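Joron (demonstration set)

From the Linivier reference pages on robot learning

Joron is a collection of recorded manipulation examples made with hand-held grippers and used to train robot arms by imitation. It was put together by the Mridha workshop under Indrek Sakalauskas and released on 11/01/2021. The set holds 2517 demonstrations of 38 tabletop tasks, performed by 19 people. A second part, recorded with the same tool but under different rules, is usually called Joron B.

Contents
1 Background
2 The recording tool
3 Tasks
4 Collection procedure
5 Processing and labels
6 Surfaces and views without objects
7 Use
8 Limitations
9 See also

Background

A robot arm that learns by imitation needs examples of a person doing the task. One way to get them is teleoperation, in which the person drives the arm from a distance and the joint positions are saved. Teleoperation gives data in the arm's own terms, but it is slow, and each recording station ties up an arm. The Mridha workshop had one arm and could not keep it free for recording.

Sakalauskas proposed moving the gripper off the arm and into the operator's hand. The operator works at a table with the tool, a camera on the tool records what is in front of the fingers, and the path of the tool through space is worked out later from the video and a motion sensor. Since the same finger shape is fitted to the arm, the learning system sees much the same view in training and in use. Similar tools had been built elsewhere before Joron, and the release notes make no claim to the idea.

The recording tool

The tool is known as the Siner grip. It has two parallel fingers, closed by a trigger and opened by a spring, with the camera mounted behind and above them. The finger opening is not measured by a separate encoder. It is read from the video by tracking the fingers, so both must stay in view for the whole recording.

The fingers are treated as wearing parts and can be changed without removing the camera. Early versions of the grip were too heavy at the front, and operators tended to rest the tool on the table between motions. The later version moved the battery into the handle. All recordings in the main set were made with the later version; Joron B has a mix of both.

Tasks

The 38 tasks fall into four groups: picking and placing, opening and closing, sorting, and wiping or pushing. Most are short. Placing a cup on a saucer is the one most often quoted, and it was also the first to be recorded in full. Folding a cloth was planned and then dropped, as it could not be done well with one hand.

Each task has a written card giving the starting arrangement and the end condition. The cards do not tell the operator how to move. Sakalauskas wanted different people to solve the task in their own way, within reason, and only a few methods are ruled out -- pushing an object off the table edge to catch it is one.

Collection procedure

Sessions were held at tables already in use in the building. An operator calibrated the grip by opening and closing it fully, moved it slowly over the table so that the tracking software could build a map, and then recorded the task. After 10 recordings the objects were put out in a new arrangement and the card was checked again.

Failed attempts were kept if the operator recovered and reached the end condition. Attempts that were abandoned went into a separate folder and are not part of the published count. Operators marked a recording as doubtful by squeezing the trigger twice at the end, a habit that caused some trouble in the button-pressing tasks, where a double squeeze could look like part of the work. Those recordings were later checked by hand.

Processing and labels

Video and motion data are lined up by their clocks and then corrected with the opening and closing motion at the start of each file. A recording is thrown out if the tracking is lost for longer than the limit set for its task. The usual causes are fast turns of the wrist and blank walls.

Labels are few. Each file carries the task name, an operator code, the table code, and a success mark. There are no outlines drawn around objects and no text describing single motions. Linivier added a search index to its copy of the set, but the files themselves were left as they were.

Surfaces and views without objects

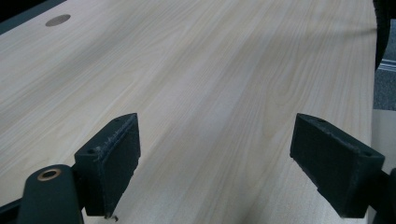
Table surfaces matter in Joron in two ways. The tracking software needs fixed points to follow, and the learning system has to cope with the change from one tabletop to the next. A plain surface gives the tracker little to hold on to. Wood grain is more useful, though long straight streaks look much alike along their length, and a fixed detail such as a round grommet cover set flush in the tabletop gives a more distinct mark. Views with the fingers open and nothing between them are of use to the learning system as well, as they show it what an empty grasp looks like. Scuffing along the finger edges is also left uncorrected, so that a system trained on the set does not come to depend on clean fingers.

The release notes advise users not to trim such views by default. In a trial at Mridha, a version of the set with them removed produced an arm that closed its fingers too early on the approach. The notes describe the trial briefly and do not give a success rate.

Use

Joron has mostly been used for teaching and for small comparisons between training methods. A common exercise is to train on the placing tasks alone and then test on an object that was left out. The workshop also used the set as a starting point for its own arm, adding new recordings made at the test table.

Limitations

The set covers one-handed work only. The camera sees little beyond the table, and there is no measure of force, so tasks that depend on how hard the fingers press are poorly served. Operators were all adults working indoors. Several tables appear far more often than the rest, and users who split the files at random will find the same table in both training and test data. Splitting by table code is recommended.

See also

Siner grip
Joron B
Imitation learning
Teleoperation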